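Comisiones de las apps de reparto para un local pequeño

Gorkia
Abro hilo porque no me salen las cuentas. Tenemos un bar de comidas con cocina propia, menú de mediodía y guisos para llevar. En mayo facturamos 3.862 euros por la app y, quitando comisión, envases y promociones, nos quedaron 1.978. De ahí hay que pagar todavía la materia prima. ¿Alguien ha conseguido bajar la comisión?

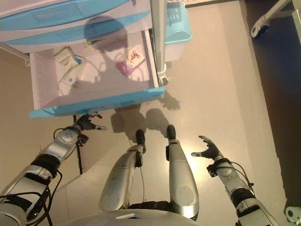 El contrato se renueva en junio y el comercial solo me ofrece salir más arriba en el listado, pagando aparte.

bghashi_cocina
Casi la mitad me parece mucho. Mira las promociones, que a veces vienen activadas de serie. A nosotros nos descontaban casi 400 euros al mes por un dos por uno que no habíamos pedido.

Guthrie
Nosotros lo dejamos. Recogida en el local, pedidos por teléfono hasta las 13:00 y se acabó. Vendemos menos raciones pero la cocina va más tranquila.

Wael Ouali
No estoy de acuerdo con Guthrie. Dejarlo funciona si tienes clientela de barrio. En un polígono, como yo, sin reparto no vendes una cena. Lo que hice fue poner carta aparte para la app - ocho platos, los que viajan bien - y subir precios un poco.
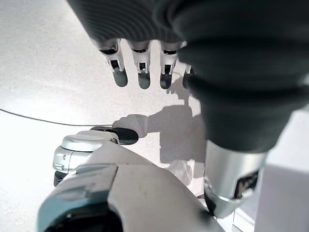 Los fritos fuera, las croquetas llegaban blandas y todo eran reclamaciones. Las lentejas y el pollo en salsa aguantan sin problema.

Guthrie
Subir precios en la app me parece feo con el cliente. Luego viene al local, ve la pizarra y pregunta.

Wael Ouali
Que pregunte, se le explica. El envase y el repartidor los paga alguien.

Gorkia
Revisado lo de las promociones: había una activa desde marzo. Quitada. Lo de la carta corta lo voy a probar con los guisos y dos arroces.

bghashi_cocina
Los arroces yo no los pondría, se pasan por el camino. Pide también la factura desglosada, a mí me la mandaron al segundo correo.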